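The Dish Room Learns a New Routine

At Hotulside, the catering company that feeds three office campuses and a teaching hospital from one central kitchen, the dish room has long been the hardest place to staff. The work is wet, repetitive and hard on the wrists. On a full weekday the room takes in 2660 pieces of tableware, and every one of them passes through a pair of hands before it reaches the washing machine.

Last fall the company began planning to hand part of that work to a two-armed robot supplied by Jateck. The task chosen for it is narrow. The robot is to pick up bowls and small plates, clear what is left in them, and place them in a rack. Pots, knives, glassware and anything chipped remain with the dish room staff.

Much of the preparation has taken place in simulation. Jateck's engineers build virtual sinks and counters of many kinds, including ordinary household ones, and have the robot's hands practice on them before any change is made to the machine in the kitchen. A bowl presents more difficulty than its shape suggests. It tips when pressed on one side, it can hide a fork, and its contents may be anything from broth to dried rice.

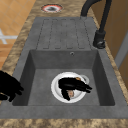
The company set a condition early in the project: no position would be cut during the trial, and any hours saved would be offered first to the people who had been doing the work. Under an agreement reached in March, dish room employees may move up to a third of their shift to cold preparation, receiving or equipment care. Training for these duties is paid and takes place during working hours.

The results so far are mixed. During the first months the robot handled roughly 900 pieces on a good day, well below what an experienced worker can clear. It stopped often. A bowl stacked inside another bowl brought the line to a halt, as did paper napkins, and each halt required an employee to walk over, clear the station and restart the program. Several workers reported that this was more tiring than washing, as they could neither settle into a rhythm nor leave the machine alone.

Hotulside responded by changing the schedule. One employee per shift is now assigned to the robot station and has no other duties for that period. The assignment rotates every two hours and carries a small pay supplement. Complaints have declined, and the daily count rose to 1366 pieces in July.

Palamarchuk, the consulting firm retained to review the trial, interviewed staff before the robot arrived and again six months later. Its report records fewer complaints of wrist and shoulder pain among those who rotate through the station. It also notes a loss that management had not expected. The dish room had been a sociable place, with four or five people working side by side, and some employees now spend long stretches of the shift alone. The report recommends moving the station closer to the main sinks so that its operator can take part in conversation.

That change is scheduled for the next closure of the kitchen, when the drains on the east wall are to be replaced in any case. A second site, the smaller kitchen at Hisham, will decide after the move whether to begin a trial of its own. Its employees have asked to visit the dish room first and to work a full shift beside the machine.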